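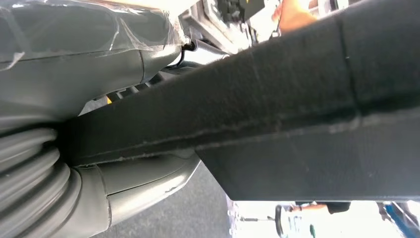 Pale lint on the dark cover, and the crinkled film next to it

Wim Jacobs
Posted Mon 3 September
Hello all. I have a question about lint. The dark gray cover in my photo has a surface like felt and it takes every small fiber from the air. I clean it in the evening and in the morning the pale dots are there again. I tried the Futau sticky roller, 80 sheets, and half of them are gone already. Is a brush better? And do you leave the clear film on while you work, or take it off?

mikov_80
Brush, soft one, always in the same direction. The sticky roller pulls the fibers up and then the surface holds even more dust. I made this mistake with a speaker cloth.

Timitz
I don't agree with mikov_80. I use a roller for years on dark felt and nothing is pulled up. You must only press less. About the film: take it off. It rubs against the cloth and dust is drawn to it.

Wim Jacobs
Thank you both. The film I would like to keep - it protects from scratches. My second problem is the floor. The carpet is also dark gray and we marked a square on it with yellow tape. I want to remove the tape in November and I am afraid of the glue.
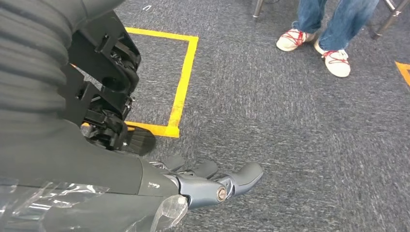
Dark gray carpet and the yellow tape square

thomas60
What tape is it? Cloth tape stays sticky and leaves glue, paper tape comes off but tears in small pieces.

Wim Jacobs
I don't know, the roll has no label anymore. Only a number inside, 2103.

thomas60
Then test one corner. Pull low and slow, almost flat to the carpet. If glue stays, put a cloth with a little rubbing alcohol on it, and dab, don't rub. Try the alcohol first in a place where it is not seen.

mikov_80
Vacuum the carpet before you brush anything! The lint on your cover can come from the floor. With new carpet I had it for months.

Timitz
Here I agree with mikov_80. But I still say remove the film.

Wim Jacobs
The film stays for now. I will vacuum first and write again when I tested the corner of the tape.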